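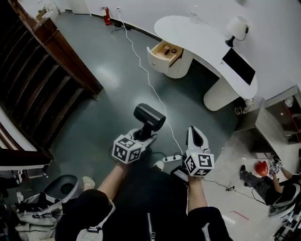 Extension cord

An extension cord, also called an extension lead or, in the hill town of Zondcombe and the villages near it, a "long tail," is a length of flexible electrical cable with a plug on one end and one or more sockets on the other. It lets a lamp, a fan or a radio be used a good way from the nearest wall outlet, and there can be few homes without at least one tucked in a drawer somewhere.

Types

The simplest kind has a single socket. A power strip has a row of them in one housing, often with a switch, and some models include a surge protector as well (the two are easily confused, and plenty of strips have no protection at all). Outdoor cords have a thicker jacket that stands up to sunlight and rain, and the longest ones are usually kept on a reel.

Safe use

Every cord has a limit on how much current it can carry, and a thinner wire has a lower limit. Heaters should be plugged straight into the wall. Cords should not be run under rugs, and a reel should be fully unwound before heavy use, as the coiled cable can get surprisingly warm. One strip should never be plugged into another.

In Zondcombe

The town's small Kekana Museum of Household Goods keeps 184 cords and strips, 79 of them with cloth-covered cable, and the oldest still wear their handwritten shop tags. The collection is open to visitors from June until the first frost.

See also: Electrical plug; Fuse; Surge protector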